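Histoire du cinéma - Séance 3
Le passage du muet au parlant

Le cours porte sur les acteurs de second rôle venus du théâtre. Leur diction, acquise en tournée, devint un atout dès les premiers films sonores.
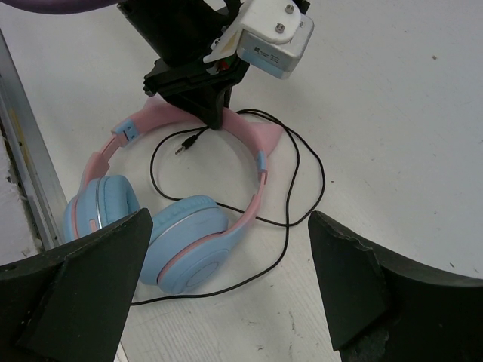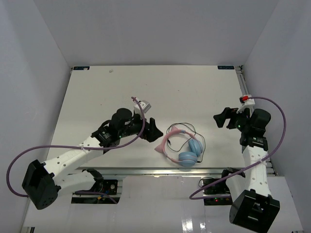
Pourquoi les studios ont-ils recruté des comédiens de scène ?
Ils savaient porter la voix et tenir une longue réplique sans coupure - compétence que presque 2 décennies de muet n'avaient guère exigée.

Travail à rendre : commentaire de 1000 mots, à déposer à la bibliothèque Slaoui en mars.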